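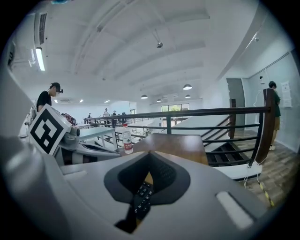 The ferry to Stollow leaves twice a day in summer and once a day the rest of the year, and on most crossings it carries more bread flour than people. The flour goes to the bakery on the harbor road, which has been selling the same dark rye loaf since before the island had electricity. The loaf weighs a little over two pounds, keeps for ten days in a paper bag, and is the reason a lot of visitors make the trip.

Rye was never an obvious crop for the island. The soil is thin and the wind comes straight off the water. Wheat was tried several times and fell over in the first storms of August. Rye stands taller but bends and comes back up, and it will grow in sandy ground that would starve most other grains. By the time the first school was built, nearly every farm had a strip of it behind the house.

Then the mill closed. For close to 50 years, the island's bread was made with flour from the mainland, and the old fields went to sheep or to nothing. A few families kept seed in jars and tins, mostly out of habit. In 2011 two of those tins were handed over to Wundholm, a small seed farm across the channel, which planted them in a test plot to see if anything would come up. A fair amount did.

The plants were uneven, some of them shoulder high and others well above a person's head. Wundholm saved the best heads each year and sowed them again. After six seasons there was enough seed to send back to the island, where three farms agreed to take it. Last year they brought in 462 bushels from fields that had not grown grain in living memory.

That is not enough to supply the bakery. It covers about 200 loaves a week from fall until early spring, and the rest are still made with mainland flour. The two are sold side by side at different prices. The island loaf is denser, a little sour, and darker at the crust. Some customers prefer the other one and say so.

Milling is done on the mainland by Kuvico, which runs a pair of old stones on two days each month for growers with small lots. The stones turn slowly and the flour comes out coarse, with most of the bran left in. It spoils faster than store flour, so the bakery orders only what it can use in three weeks and keeps it in the back room on the north side, where it stays cool even in June.
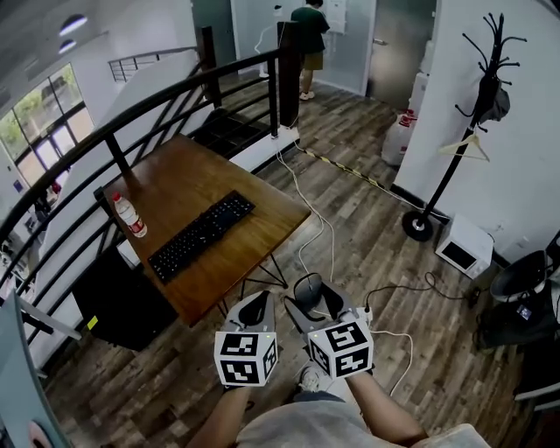

Can you bake with coarse rye flour in a home kitchen?

It works well if you use a sourdough starter, add more water than you would for wheat, and bake the dough in a loaf pan. The dough will be sticky and will not hold a shape by itself. Leave the bread alone for a full day before cutting it, or the middle will be gummy.

The farms would like to plant more, but land is the limit. Sheep still pay better per acre, and fences have to be moved before a field can be plowed. Drying is the other problem. A damp harvest has to be spread out and turned by hand, and there is only one barn with a floor good enough for the job – the old net store above the harbor, which leaks at the east end.

A new roof is planned for next spring. Sowing for the coming year starts at the end of September, weather permitting, and the bakery will switch over to this year's grain once the first sacks come back on the ferry.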